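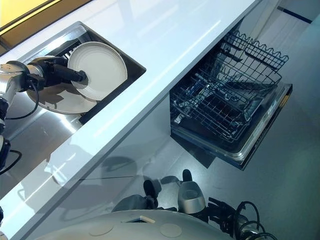

第48期

四月里写得少，这一期只说洗碗。

厨房换成白色长台面以后，水槽和洗碗机挨得很近，洗碗机开在台面下面，拉出碗架，人站着转个身就够得到。以前在Lesville租房子的时候，洗碗机在灶台另一头，每个盘子都要端着滴一路水过去，地上总得再拖一遍。现在省了这一步，我就开始琢磨装盘子的顺序。

我的做法是先把盘子都放进水槽，不叠太高，然后一个一个立起来，刮掉剩菜，再插进下层的齿里。要不要先冲一遍，家里意见不一样。Debora Valentini来住过一阵，她坚持用热水冲干净再放，说不冲的话米粒会粘在盘底那一圈圈纹路里。我试过两种，干了的米粒和蛋黄确实洗不掉，酱汁和油倒没什么问题。现在的规矩是：米饭和鸡蛋冲，别的不冲。

浅白色那种带边的盘子比较好放，边沿稍微翘起来，卡在两根齿中间不会倒。平一点的盘子容易往后仰，靠在后面那个上面，中间夹着的地方洗不到。我一般隔一格放一个，大的靠外，小的靠里。碗放上层，口朝下，斜着。杯子靠两侧。上层碗篮的边是波浪形的，高脚杯的杆可以靠在凹下去的地方，这个是用了半年才发现的。

温度我固定用50度。说明书上还有更高的一档，洗锅用过几次，时间太长，塑料盒子也有点变形，后来就不用了。洗涤块买的是Tiwari的，一次一块。盐大概两个月加一次，灯亮了再加也来得及。

滤网每周拿出来冲一次。上个月有一次忘了，水排得很慢，底下积了一层，我以为是泵坏了，打电话给Skandcombe的维修，对方让我先看滤网，拿出来一看全是葱花和一张标签纸。冲完就好了。上门费省下来，后来买了一把长柄刷子，专门刷滤网和门下面那条缝。那条缝很容易忘，门全打开的时候也看不太到，要蹲下来。

白台面的毛病是水印。灯一照，哪里有水渍都很清楚。不锈钢水槽也一样，用完要擦。我用一块旧毛巾，先擦台面再擦槽边，一分钟的事。不擦的话第二天要用柠檬酸。

上一期说到沥水架，Sieglinde Oltmanns来信问还用不用。还在用，刀和木勺不进洗碗机，洗完放在那里晾。木砧板也是手洗，立着放，不要平放在湿台面上。

下一期写冰箱的抽屉，Wostska那几个密封盒也一起说，有两个盖子已经盖不紧了。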